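Estitz Island Benchtop – Solid Timber, Oiled

Home > Kitchen > Benchtops and islands > Estitz

Price: from $4,000 supply only
Lead time: 18 working days once we have your sizes
In stock for November cutting: yes, limited
Pick up or delivery

Add to quote | Save for later | Ask a question

Overview

The Estitz is our big island top. Solid timber, full length staves, no veneer, no chipboard core hiding under the good bit. Made to your size in our own shop. You get it sanded, oiled twice and ready to sit on cabinets.

We've been making it for a good while now and changed very little. The edge got a bit softer. The underside gets the same oil as the top, which we didn't use to do and should have. Otherwise same top.

Goes well with the Diệp stool and the Prendier sink (both on their own pages).

Who it suits

People who cook a lot and don't mind a mark. Timber marks. If a ring from a coffee cup is going to ruin your week have a look at the Jument range instead, that's our stone look and it wipes clean with anything.

Also good for big families, bread people, anyone doing homework and dinner on the same bench. Rounded corners so no hip bruises. Small kitchens – think hard. An island needs walking room on every side and a dishwasher door has to drop all the way down. Tape it out on the floor first. Live with the tape for a few days.

Choosing your timber

Blackbutt – pale, hard, our pick if you're not sure
Spotted gum – browns and greys, more movement in the grain, no two alike
Tassie oak – lighter on the wallet, softer, dents easier
Recycled mixed hardwood – nail holes filled with black resin, price on request

Colour on your screen is not the colour in your kitchen. Please order a sample. They are cheap and we take it off your invoice if you go ahead.

All of them darken with light. Move the fruit bowl around the first summer or you'll have a pale patch shaped like a fruit bowl.

Sizes

Standard lengths listed in the drop down above. Anything longer gets joined on site with bolts from underneath, and you will see the join if you look for it. We match the grain as best we can.

Thickness is either regular or chunky. Chunky is heavy. Really heavy. Check the cabinets are rated for it and tell your installer before they turn up alone with a ute.

Overhang for stools: we can do it without brackets up to a point, after that you need steel. Send us a sketch with your quote and we'll tell you which side of the line your on.

Cutouts

Sink and cooktop cutouts are $189 each, done on our machine and sealed before it leaves. Sealing matters. Raw end grain around a sink goes black in no time. If your plumber wants to cut it on site that's fine but get the sealing kit and do all the edges, including the tap hole. Tap hole gets forgotten every time.

Undermount sinks in timber – we do them, with a drip groove underneath. You have to wipe up though. Drop-in is the easy life.

No cooktop cutouts closer to the edge than the maker of your cooktop says. We need the spec sheet for it, the actual sheet, not a measurement off the box.

Styling the top

Keep it mostly clear. One tray, one tall thing, done. A tray does a lot of work on an island – corrals the oil bottles and salt, and you pick the lot up when you want to roll out dough. Dark tray on a pale top looks great. Felt dots underneath it please, grit under a tray will scratch any finish going.

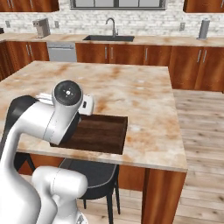
Kitchen island with dark brown wooden tray. Rendered view. Tray not included.

Pendants: hang them lower than you think, but sit on a stool and check you can see the person across from you. Two larger ones usually beat a row of littlies. Put them on a dimmer.

Power on an island is worth sorting early. The pop-up kind needs a hole in the top and we can cut that too, same price as a sink cutout. The kind that sits in the end panel is tidier and keeps spills out. Talk to your sparky, the rules on where it can go are not ours to guess at.

What's in the box

Well, crate.

– Your top, oiled, wrapped
– Slotted brackets and screws
– Small tin of maintenance oil
– Two cloths
– Care card
– Joining bolts if your top comes in more than one piece

Not included: cabinets, sink, tap, stools, tray, installation.

Fitting

Let it sit flat in the room it's going to live in before fitting. Flat, not leaning on the garage wall. A top that leans will bow and we can't do much about that over the phone.

Timber moves across the width. So the brackets are slotted and the screws go in the middle of the slot. Do not glue it down. Do not let anybody talk you into silicone all the way round. Had one come back split right through the middle from exactly that.

Leave a gap if it runs up to a wall. The gap gets hidden by the tile or a trim.

Lifting – chunky tops need at least four people or a proper trolley. Measure the hallway, and the turn at the end of the hallway. Stairs, tell us when you book.

If the dishwasher is going underneath, stick the foil vapour strip on the underside above the door. Comes with most dishwashers and goes in the bin with the packaging. We sell it by the metre if yours went too.

Looking after it

Day to day: damp cloth, bit of dish soap, dry it off. That's it.

No bleach, no spray-and-wipe with ammonia, no scourers, no steam mops (someone asked). Vinegar is ok now and then, well watered down.

Hot pots: use a trivet. Cast iron straight off the burner will leave a black ring and you'll be sanding.

Oiling: every 3 months in the first year, then when it looks thirsty. Drip some water on it. If it beads, leave it be. If it soaks in, time to oil. Thin coat, wait, wipe off every bit that hasn't gone in. Oil left sitting goes sticky and stays sticky.

Oily rags can catch fire on their own. Lay them flat outside to dry or soak them in water before they go in the bin. Please do this one.

Scratches sand out with fine paper, along the grain, then re-oil a patch bigger than the scratch. Feather it out. Red wine and beetroot mostly fade. Black marks near steel tins are tannin and need an oxalic acid cleaner – ring us first, gloves on.

From our shop floor

Thoa Mạc runs the finishing bench and has a strong view on the oil question, which is that people use far too much of it. "Half of what you think, then wipe half of that off," is how she puts it. Her care video is linked at the bottom.

Measure and quote is Syafiqah Mandagi. Send her a rough drawing, pencil is fine, with the length of all four sides even if you think its a rectangle. Quotes usually go out by 4 pm the same day if you get in before lunch.

Customer notes

"Bought the spotted gum in chunky. Took five of us and a lot of swearing to get it in. Love it. Wish I'd gone a bit narrower, can't reach the middle to wipe it without walking around."

"Good top, crate was damaged one corner but timber was fine. They called me back quick. Lost a star for the lead time, was told one thing and it ran over by a few days."

"Sample was a fair bit lighter than what turned up. They did warn me. Have got used to it and it suits the floor better anyway."

"Third time oiling and it's only getting nicer. Kids have drawn on it in texta, sanded it off, no drama."

Common questions

Can I cut straight on it?
You can. You'll see every cut though. Use a board.

Can it go outside?
Under a roof, sometimes, with a different oil and a lot more upkeep. Out in the open no.

Does it come in matte?
The oil dries to a low sheen. Matte hardwax is an option, costs more, a bit harder to patch later on.

Can I get a waterfall end?
Yes, mitred or butt jointed. Mitred looks sharper, butt joint is tougher if kids kick it. Quote only.

Do you take the old one away?
No sorry. Try a salvage yard, a lot of old benchtops end up as shed benches.

Can I change the size after ordering?
Up until it's cut. We email before cutting, reply to that email, don't leave it.

Delivery and returns

Metro delivery is kerbside with a tailgate lift. Two of you on hand, please. Regional goes by freight to the nearest depot, or to the door if they'll come out your way. Check the crate before you sign, take photos of any damage and write it on the docket. Without that we get nowhere with the carrier.

Custom sizes can't be returned for change of mind. Faults we fix or replace, no argument. Samples are yours to keep.

Goes with

Diệp counter stool, oak or black
Prendier single bowl sink
Jument splashback, matching offcuts available
Maintenance oil, large tin
Vapour strip, per metre

Care video | Spec sheet | Sample order form | Book a measure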